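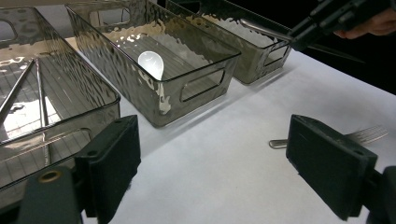
O. Melnychuk
Research Associate, Domestic Storage Study, Skurncombe

3. Materials and Setting

3.1 The kitchens

The study was carried out in 20 shared kitchens in Batden and Skurncombe. All of them were used by people who did not choose each other as housemates, mostly students and hospital staff on short leases. We left out kitchens with a paid cleaner, as a cleaner tends to put everything back in the same place each day and this would have hidden the behavior we wanted to record. Kitchens that had been refitted in the past year were also left out.

Before the study, small utensils were kept in drawers in most of the kitchens. A few had a jar or mug on the counter. Residents told us that drawers were fine for knives and forks but poor for items used less often, such as chopsticks or a soup spoon, which slid to the back or ended up under something else. Several had bought a second set of something they already had.

3.2 The containers

Each kitchen was given open bins in place of one drawer. We used shallow, rectangular, see-through bins with a smoky gray tint and a slot handle at each short end (Figure 1). A see-through wall was the main requirement. In earlier work in Jadia, closed boxes with printed labels were used, and residents stopped reading the labels after the first week or so. The tint was a compromise - fully clear plastic shows every water mark, and residents in the trial kitchens complained about it.
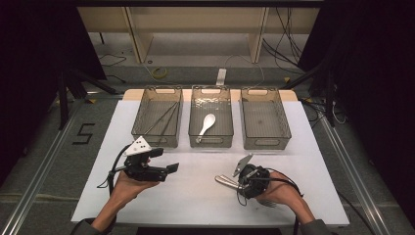 No labels were used in the present study. The bins were placed side by side on a counter or table that residents already passed on the way from the sink. Where there was no room for a row, the bins were put on the nearest open shelf below shoulder height. Residents were told which items were meant to go in the bins, but they were free to decide which bin held what, and to change this later.

One bin in each kitchen was left empty at the start. We wanted to know whether a spare space would be used for sorting or would simply collect odds and ends. Both happened, and the results are given separately in Section 4.

3.3 Recording

Residents kept a paper log next to the bins for the whole of May. An entry was made each time a utensil was put away, with the item, the bin, and whether other items had to be moved first. The logs gave 1279 usable entries. Entries with no item named were dropped, as were those from 2 kitchens where the log was lost for part of the month.
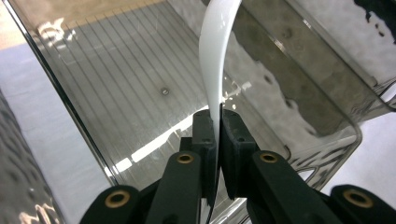
Utensils were grouped by shape and not by use. Long thin items formed one group, items with a bowl formed another, and flat or curved items such as spatulas and scrapers formed the third. Items that fit none of these were coded as other. A second coder went over roughly 25 percent of the entries using the same sheet, and disagreements were settled by going back to the written log. Most of them concerned serving spoons with long handles, which could reasonably be placed in either of the first two groups. These were coded by the wider end.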